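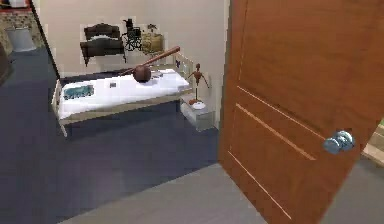 Semple 78 Concealed Door Closer

Product page, revised September 6, 2019

The Semple 78 is a chain-type concealed closer for single-action internal doors. The body is fitted into a bored hole in the hinge edge of the door and the anchor plate is let into the frame opposite. With the door shut neither part can be seen. With the door open, the only parts showing are the faceplate, the anchor plate and the short length of chain between them.

The closer is intended for timber doors in houses, flats, guest rooms and small offices. It is not a fire door closer and must not be fitted where a fire door closer is required. See Limits of use.

How it works

A compression spring sits in a steel tube with a hydraulic damper at the far end. Opening the door draws the chain out and compresses the spring. On release the spring pulls the chain back and the damper holds the speed down over the whole travel. Closing speed is set with a hex key through the faceplate. Closing force is set by the anchor plate, which can be wound in or out to change the tension in the chain when the door is shut.

Speed and force are separate adjustments. Speed should be set last.

Models

78/S Spring only, no damper. For cupboard doors and light doors where a firm close is acceptable.
78/D Spring and damper. The standard model.
78/DL Spring and damper, long tube. For wider doors. Check the stile width before ordering.
78/DX As 78/D, with stainless steel chain and faceplate, for bathrooms and utility rooms.

The 78/S and 78/D share the same tube diameter and faceplate, so one can be changed for the other without recutting the door. The 78/DL needs a deeper hole.

Finishes

Faceplates and anchor plates are supplied as a matched pair in satin nickel, polished brass, dark bronze or plain zinc. The 78/DX is supplied in brushed stainless only. Both plates are available with square or rounded corners. Rounded corners suit a router-cut recess and square corners suit a chisel-cut one. If no corner is stated on the order, square is sent.

The finish is applied to the visible face only. The back of each plate is bare zinc on all models except the 78/DX.

Door requirements

The door leaf must be solid timber, solid core, or a panelled door with a solid lock rail and stile at the boring height. Hollow core doors are not suitable unless the manufacturer has put in a block at that height. Knocking along the face of the door is not a reliable way of finding the block. Ask the door supplier for the drawing.

Doors with decorative grooves may be used if enough timber is left between the bottom of the groove and the wall of the bored hole. Measure the groove depth on both faces before marking out. Where grooves are cut on both sides at the same height, move the closer up or down to clear them. The closer works at any height, but the middle third of the door gives the least strain on the hinges.

Hinges must be in good order and free from binding. Rising butt hinges should be removed and replaced with plain butts. The door must swing freely through its full travel before the closer is fitted. A closer will not cure a door that catches on the carpet.

Latches

The spring has to overcome the latch as well as move the door. Heavily sprung mortice latches and old rim latches may stop the door short. A tubular latch with a light spring is recommended, and the strike plate should have a curved lip. Knob and lever furniture are both suitable. If the latch bolt is dry or painted over, clean it and apply graphite before altering the closer tension.

Fitting

Read all of this section before starting. The closer is delivered under load, with the chain held out by a steel retaining clip. Do not remove the clip until told to.

Mark the centre line on the hinge edge of the door and carry it across to the frame. Bore the tube hole square to the edge. A boring jig is strongly advised on any door that has already been painted or varnished on the face. A hole that wanders by even a small amount over the tube length may break through.

Push the tube in until the back of the faceplate touches the edge. Draw round the plate with a knife, withdraw the tube and cut the recess. Refit and fix with the two screws supplied. Do not use longer screws, which can foul the tube.

Recess the anchor plate into the frame on the same centre line and fix it with all its screws. On softwood frames, drill pilot holes. With the door open and wedged, remove the retaining clip and check that the chain runs straight between the two plates with no twist. Keep fingers clear of the gap. Keep the clip, as it is needed if the door is ever taken off.

Remove the wedge and allow the door to close under control. Wind the anchor to give enough force to engage the latch, then set the speed.

Jörg Thiele's fitting drawing, sheet 4, shows the offset needed where the frame has a planted stop. It is packed with every closer and can also be had from the Durgate counter.

Adjustment after fitting

New dampers may run slightly fast for the first few days. Adjust once on fitting and once more after the door has been in normal use. Closing speed will also change with room temperature, and a door set in an unheated room will close faster when the heating is on.

Do not turn the speed screw past the point where it begins to resist. It is a needle valve and the seat can be marked.

Limits of use

Not for fire doors.
Not for external doors.
Not for double-action or swing doors.
Not for doors fitted with a hold-open device, unless the device can be released by a light push.
Not for steel or aluminium frames without the adaptor plate, part 78/A.

Test record

Sample closers from each batch are cycled on the rig at Usley under Engelbert Ammann. The rig uses a plain softwood leaf with two butt hinges and a tubular latch. Results are kept by batch number, which is stamped on the end of the tube and is repeated on the carton label. Quote it in any correspondence. The damper seal was changed in June, and closers with the new seal have a batch number of 1,267 or higher. The two seals are not interchangeable.

Maintenance

The tube is sealed and has no parts that can be serviced by the user. Once a year, open the door, wipe the chain with a dry cloth and apply one drop of light machine oil along its length. Do not spray. Do not paint the chain or the faceplate. Check the plate screws at the same time.

If oil is found on the door edge below the faceplate, the damper has failed and the closer should be replaced.

Spares

78/A Adaptor plate for metal frames
78/C Retaining clip, pack of 3
78/F Faceplate and anchor plate, matched pair, state finish and corner
78/K Hex key
78/J Boring jig with bush and depth stop

Chains are not sold separately.

Ordering

The Semple 78 range is made by Clilodthorpe and sold through the trade counters at Usley and Durgate. Orders should state model, finish, corner, and door thickness. Part cartons are supplied at the single price.

Technical questions: Zane Jankauskaitė, Usley.
Trade accounts and returns: Timo Wunderlich, Durgate.

Closers sent back without the retaining clip in place will not be accepted by the carrier.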